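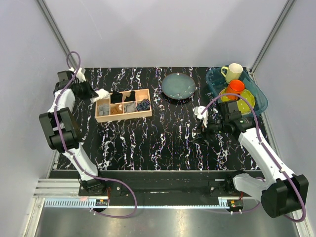 NEWS > BUSINESS AND ECONOMY

Search this site Enter keywords Go

Ekcombe extends rate relief for small firms

Print | E-mail this page

Ekcombe District Council has agreed to extend its rate relief scheme for small firms until the end of August. The scheme reduces business rates by 25 per cent for eligible premises in the town centre and on the Dawber Road estate.

The council received 300 applications in the first round. Firms that already receive the relief will have it carried forward automatically and do not need to apply again. 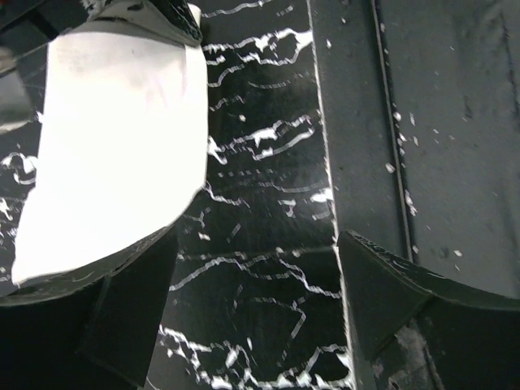

A plain white sheet, close up.

New applicants must occupy premises in the district and must be up to date with their payments. The highest award for a single property remains £1,200. Premises used only for storage are not covered.

Dawber Traders' Association welcomed the extension but repeated its request for cheaper parking near the market. The council will consider parking charges separately.

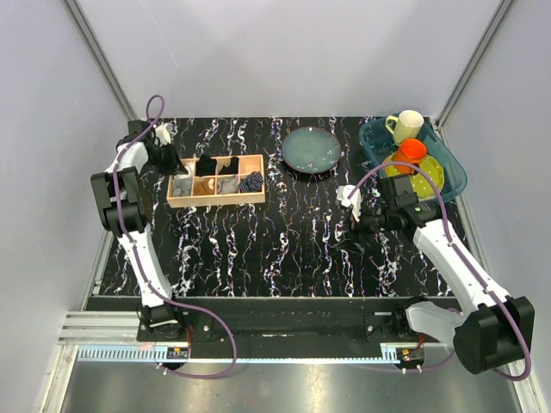
Wooden sorting tray on a black worktable.

A total of 3,717 business properties are listed in the district. Application forms are available from the council offices on Carkia Street and must be returned by noon on Friday. Decisions will be sent to applicants in writing.

Print | E-mail this page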